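Small waste business: old chargers and cables, is it worth to collect?

Maksymiv
I want to start a small business from waste in my town. My idea is to collect old chargers and cables from households, sort them, and sell the working ones cheap. The rest goes to a recycler for the copper. Has anyone tried it? English is my second language, so please excuse mistakes.

Hunditz
I did it for two years with a friend. The copper in a charger is very little. We needed around 100 kilos of mixed cable before the buyer wanted to talk with us. Textile scraps gave us better money, and the storage is cleaner.

Prutetti
I don't agree with Hunditz. Textile is cleaner, yes, but everybody in my area does rugs and bags from scraps now and the price went down. With electronics you must only be strict in sorting. We use four boxes and we test every piece before it is sold.

Maksymiv
Thank you both. Prutetti, do you also take the small wall plugs, or only laptop ones? 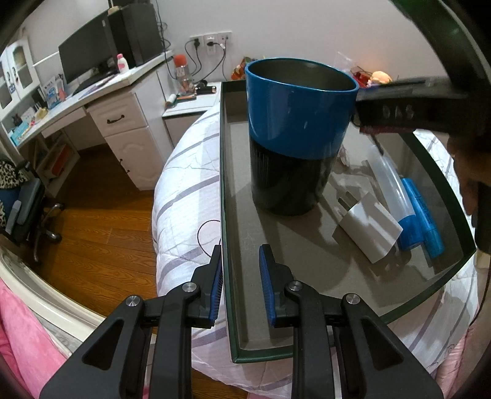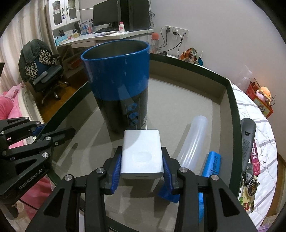

Prutetti
Both kinds. Laptop ones sell faster. Please ask your city first if you need a permit for storage, in August we had to move everything because of this.

Hunditz
The permit is a good point. I still say start with textile.

Lascombe
Why not both? Rent one small room and see after the winter which shelf is empty first.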